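Skultine Tabletop Demonstrations

Data card and README, version 2

Summary

Skultine is a set of 3788 demonstrations in which a person controls a simulated robot arm from a distance and moves everyday objects on a white table. Every demonstration was made by hand, by an operator with a controller. There is no scripted motion in the set. We made it for people who study imitation learning and want a clean collection before they go to a real robot.

The simulator is called Vilero. You do not need to install it for reading the data, only for replaying it.

What is in one episode

Each episode is one folder. Inside you will find the camera video, the joint positions, the gripper opening, the raw commands of the operator, and a text file with the instruction. The instruction is one short sentence, for example "put the fruit next to the can" or "move the cabbage to the left side". The operator read it before starting, and could read it again during the work.

The commands and the joint positions are stored separately. Please do not mix them. The command is what the operator asked for, the joint position is what the arm reached, and between them there is always a small delay.

Objects are placed anew for each episode. Some layouts are wide, with much free table between the gripper and the first object, and the operator must travel far before the first grasp. Objects can also lie partly outside the camera view. We kept such episodes, and the object list in the folder still names everything in the simulation. 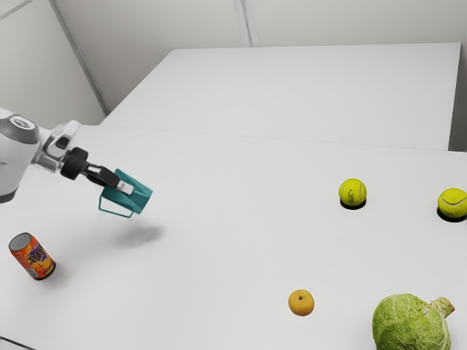
Peeters

How the demonstrations were collected

The operator sees the same camera view that is saved in the episode and nothing more. There is no second screen with depth, so the shadow of the gripper on the table is an important help for judging height. New operators usually come down too early. After some practice they learn to stop above the object, correct the position, and only then go down.

Each operator made 100 practice episodes first. These are not included in the 3788.

If the object rolled away, the operator was allowed to try again inside the same episode. Tennis balls and small round fruit are the most frequent reason for a second try. We did not cut these parts out, and you can find them with the field "retry" in the episode file. For some methods it is better to remove them – for others they are useful, as they show how a person recovers from a mistake.

Cans are difficult in another way. If a finger touches the rim from the side, the can falls over. Episodes where it fell and was not picked up again are marked as failed.

Labels

success: yes or no, decided by the operator and checked again by a second person
retry: number of new attempts in the episode
instruction: the sentence as the operator saw it
hand: left or right, the hand which held the controller

Known problems

The gripper opening is recorded with 2 decimals only. For thin objects this is not enough.

Long pauses were not removed. When the operator was thinking, the arm stands still, and a policy trained on the raw data can learn to stand still too. The script trim_pauses in the tools folder helps with this.

The walls and the table are plain and almost white. A model trained only on Skultine should not be expected to work in a room with more things in it. For this case we recommend to add data from another source.

Splits

The split is made by layout. The same placement of objects never appears in both training and test. Please keep our split if you report results, otherwise the numbers cannot be compared.

Related

Plolel is the converter we use for changing the episodes to other formats. It lives in its own repository and has its own README.

Changes

5 Dec 2023 – Corrected wrong instructions in the test part, added the field "hand", and wrote the section on pauses again.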